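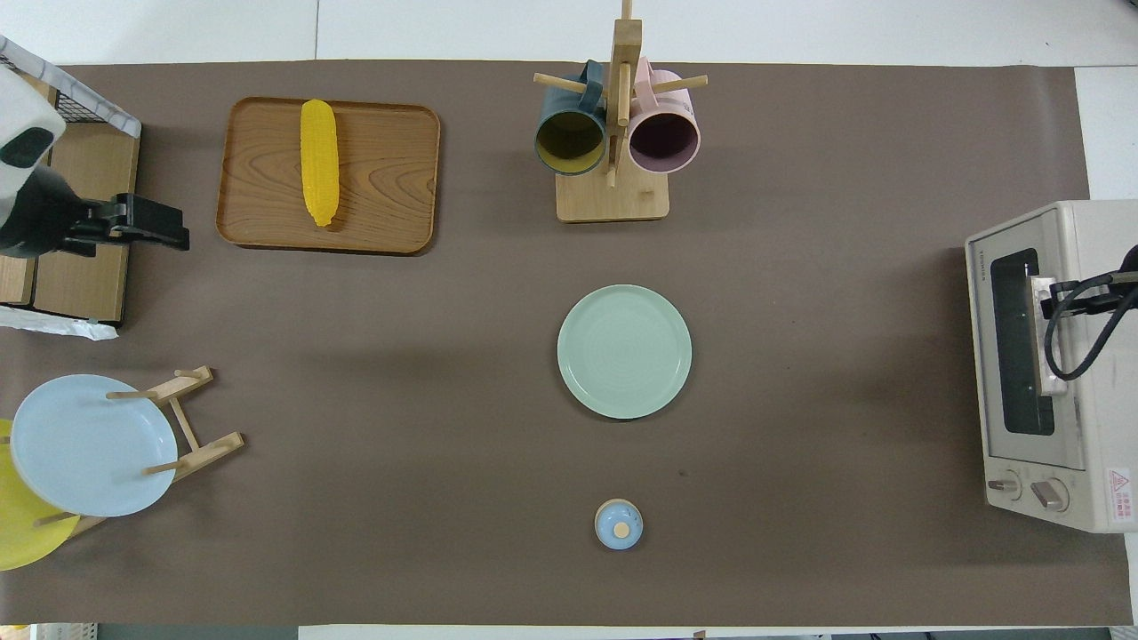
Wooden tray on brown paper

How to Set Up a Hot Chocolate Bar for a Party at Home

A hot chocolate bar is cheap to put together and most of the work can be done the day before. Guests make their own drinks, so once it is set up you only need to keep the pot full. The amounts below serve 12 adults one mug each, with a little left over. For a crowd of kids, use smaller cups and it will stretch further.

What you need

For the hot chocolate:
3 quarts whole milk
400 grams semisweet chocolate, chopped
1/2 cup unsweetened cocoa powder
1/2 cup sugar
1/2 teaspoon salt
2 teaspoons vanilla extract

For the table:
A slow cooker that holds at least 4 quarts
A ladle and something to rest it on
Mugs or heatproof paper cups
Small bowls for toppings, each with its own spoon
A tray
Brown kraft paper or a washable tablecloth
Napkins

Step 1: Pick the spot

Put the bar near an outlet and away from the front door. Leave room for people to walk up on one side and leave on the other. If the table is against a wall, run the cord behind it and tape it down. A cord hanging over the front edge will get pulled sooner or later.

Don't put it next to the main food table. People stand at a drink station longer than you expect, and the two lines will run into each other.

Step 2: Cover the table

Kraft paper from a roll works well. It costs very little, you can write on it, and at the end of the night you fold it up and throw it out. Cut it longer than the table and tape it underneath at the corners. Chocolate drips soak through one layer, so use two under the slow cooker if your table marks easily.

Write the name of each topping directly on the paper in front of its bowl. If you use a cloth instead, make folded cards.

Step 3: Make the toppings the day before

Six toppings are enough. I usually put out mini marshmallows, crushed peppermint, chocolate shavings, cinnamon, caramel sauce and whipped cream. Crush the peppermint in a zip bag with a rolling pin and keep it sealed until the last minute - it gets sticky if it sits out in a warm kitchen. Caramel sauce should be at room temperature or it won't pour.

If you have guests with allergies, keep nuts off the table completely. Spoons travel from bowl to bowl no matter what the labels say. Check the marshmallows too if anyone is vegetarian, as most contain gelatin.

Step 4: Make the hot chocolate

Whisk the cocoa, sugar and salt with one cup of the milk in a large pot over medium heat until there are no lumps. Add the rest of the milk and heat until it steams. Don't let it boil. Take the pot off the heat, add the chopped chocolate, wait 2 minutes, then whisk until smooth. Stir in the vanilla.

Warm the slow cooker with hot tap water while the pot is on the stove. Empty it, dry it, pour in the hot chocolate and set it to warm. Stir every half hour. It holds well for 2 hours. Refrigerate what's left as soon as the party winds down.

Step 5: Lay out the table

Work in the order people will use things. Mugs first, then the slow cooker, then dry toppings, then sauce, then whipped cream, with napkins at the far end. Set the sauce and cream on a tray with a raised edge so the drips stay in one place. Keep the whipped cream in the fridge until guests arrive, and put out half at a time.

Add cookies or biscotti if there is space. Stand candy canes in a jar for stirring.

Variations

For a dairy-free pot, use oat milk and dairy-free dark chocolate. Make it in a separate pan and keep it in a thermal jug with its own label.

For a mint pot, swap half the vanilla for peppermint extract. Taste before adding more.

For adults, set a bottle of coffee liqueur behind the bar and pour it yourself.

Leftovers keep for 3 days in the fridge in a covered jar. Reheat on low and whisk well, as the chocolate settles on the bottom.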